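Looking After the Two-Arm Cell: What the Log Says

When Fandgate signed off on the two-arm cell at the Probert building, the paperwork called it "low upkeep." I have kept the maintenance log since then, and I would like to know what high upkeep looks like.

The job is simple to describe. One arm holds a straight cylinder, the other holds a bent tube, and they meet over the table so the one can go into the other. As of the end of March the cell had 1,734 attempts in the log. We stopped it 80 times for something other than a planned check. The supplier's summary counts fewer stops than that, mostly by leaving out any that ended with a restart. I don't see why a restart shouldn't count. A person still had to walk over and do it.

Most of the trouble is in the hands. The fingers have a lot of small bolts in the knuckles, and a knuckle with a little play in it will hold a part well enough to pass the grip check and still point it in the wrong direction. Rungnapa Sangkhawat found this in attempt 219, after two of us had spent a morning redoing the calibration for no good reason. We now go over the finger bolts before touching any numbers on the screen. It takes longer than the manual allows for, and I would ignore the manual.

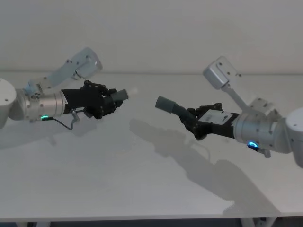

Cylinder in one hand, bent tube in the other, with the gap still to close.

The other repeat offender is the thin cable under the wrist. Fandgate's drawing shows it tied back tight. Dzintra Lepik tried it that way and had to replace a connector inside the month, so she leaves some slack in it now. Fandgate says slack will snag. It may. So far the log has no snags and one dead connector, and I know which of those I had to order parts for.

A word about the lights on the wrists. Please stop reading them as a verdict on the grip. They tell you about the wrist module. I have three entries in the log that say "lights fine, part dropped," in three different people's handwriting.

We are also being offered a Puva add-on that is supposed to predict wear in the fingers before it shows. Mali Kemeys sat through the demo with me. It was run on a new hand. I asked to see it on one with our kind of hours and was told that could be arranged, which was a while ago. Until then I would spend the money on a second set of finger bolts and a decent torque driver, as the one in the drawer reads differently depending on who holds it.

If you work on the cell, write down what you did, including the things that made no difference. Entry 183 says only "adjusted." I would still like to hear from whoever adjusted it, and what.

Angharad Morris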